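Arkisine Hand Capture Kit: our review

Type: hand-held gripper set for recording demonstrations
Sold by: Arkisine, direct only
Price as tested: 3000 for the pair, 2000 for a single unit
Reviewed by: Olaia Toledo

Arkisine's sales page says that anyone can teach a robot arm a household chore in an afternoon. You pick up the grippers, do the job yourself, and the software turns your recordings into something an arm can learn from. I have heard versions of this from three other sellers, and I went in expecting to be let down in the usual places. Some of them held up better than I thought. The afternoon did not.

The box holds the grippers, a set of printed marker cards, spare finger tabs, two chargers and a quick-start leaflet that stops well before the part you need. The full manual is a download, and you have to register the serial number before you can get it. I'd have liked to read it before paying.

Setting up means fixing the cards, pairing the units and running a calibration that asks you to open and close the fingers slowly until a bar fills up. Mine filled on the second go. The cards matter more than the leaflet lets on: bend a corner and the software starts losing its place, and it only tells you once the recording is over. Arkisine sells replacements, naturally.

We used ours for tidying jobs, in ordinary rooms with hard floors and things lying about. A bench with one coloured block on it tells you very little.

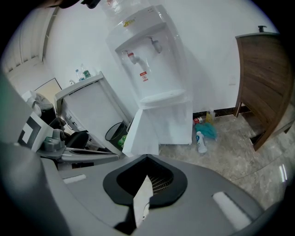 Yolanda Escobar thinks I am being too hard on it. Her team has had the single unit since January, and in her view the recordings are clean enough if you throw out the bad ones early and don't wait for the software to flag them. She also says the finger tabs wear faster than anything else, and that she would buy the spares with the kit.

Fair enough, but throwing out the bad ones is work, and it is work the sales page leaves out. We made 216 recordings and I went through every one by hand on a Saturday. The review screen has no keyboard shortcuts. You click, you wait, you click again.

Shiny floors are another sore point. The manual (page one of the troubleshooting section, so they clearly know) advises closing the blinds and trying again.

As for the "1000 demonstrations in a week" claim, I can't see how, unless several people are taking turns and somebody else is doing the checking. Your wrists will have a view on it too. The units are bulky, and I wanted a break well before the batteries did.

Support was decent. Kianoush Bagheri at Arkisine answered my questions the same day and did not pretend the shortcuts were coming soon.

Would I buy it? The single unit, perhaps - for a group that already knows how to clean up its own data. I would leave the pair alone until the card warnings appear during recording.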